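Two arms, one table: my months with the Plulton kit

24/03/2026

In September I received the Plulton, the two-arm kit which Ritard sells for small workshops and teaching rooms. I had promised to write my opinion after the first weeks. The first weeks became a winter, so this post is longer than I planned.

First, what you buy. The kit comes as a pair of arms with grippers, the mounting plates, the rails, the wrist camera, the cables and a control box. The table top is not included. Ritard gives you the dimensions and you find your own wood. The manual has 117 pages and I read all of them, some of them more than once, because the chapter on calibration refers to a chapter on power which refers back to calibration. The English is correct but very dry. There is also a video course, which I did not like so much.

Assembly took me 2 evenings. The rails go together with ordinary hex keys and the holes in the plates were in the right places, and I can't say the same about the smaller kit from Mindley that I had before. With that one I had to drill two of the holes again. With the Plulton I only had trouble with the cables. They are long enough, this is good, but there are many of them, and the bag of clips in the box is too small for the job. Please buy more clips before you begin. Label the ends also. I did not do it, and I paid for it when I had to change one connector.

For my tests I chose simple things from the kitchen and the office, baskets and trays. A basket with small holes in the sides is harder for a gripper than you would think. The wall bends, the fingers can enter a hole instead of holding the rim, and the software must decide if it has a grip or only touches something.

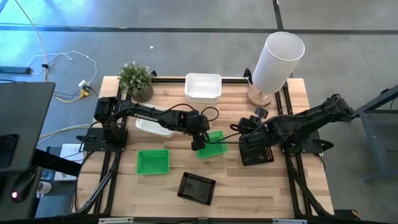 Can one person set up the Plulton without experience in robotics?

With patience, one person can do the whole installation alone, but it is better to have a second pair of hands for the moment when the arms are lifted onto the plates. You don't need to write code for the basic tasks. You need it as soon as you want the arms to work together on one object.

The software is called Oyelaran and it is the part I have the most mixed feelings about. Teaching a movement by hand is very pleasant. You guide the arm, you press a key, it remembers. I made a list of short tasks, such as moving a basket to a marked place or putting one tray on another, and ran them 500 times in total. Oyelaran writes a log of every run and gives a success rate at the end. Mine was 93 percent. Most of the failures were with the baskets, and almost always at the moment of closing the fingers. The trays made few problems.

What I don't like is that after an update all the speed limits return to the factory values. It is written in the release notes, but in a place where I would not look. I sent a message to Ritard and the answer came the next morning, polite and clear, with a file that restores my settings. So the support is good. I would still prefer not to need it.

About the noise: it is less than I expected. In the same room I can listen to the radio at a normal volume. The fan of the control box is louder than the motors.

Would I buy it again? For my use, yes. If you only want to move light objects from left to right, the Mindley is enough and takes less space. If you want to try tasks with two arms, I know of no other kit at this level which I could build in my own room. Next I want to try folding small towels, and for this I must first find softer covers for the fingers. The ones in Ritard's shop are out of stock at the moment.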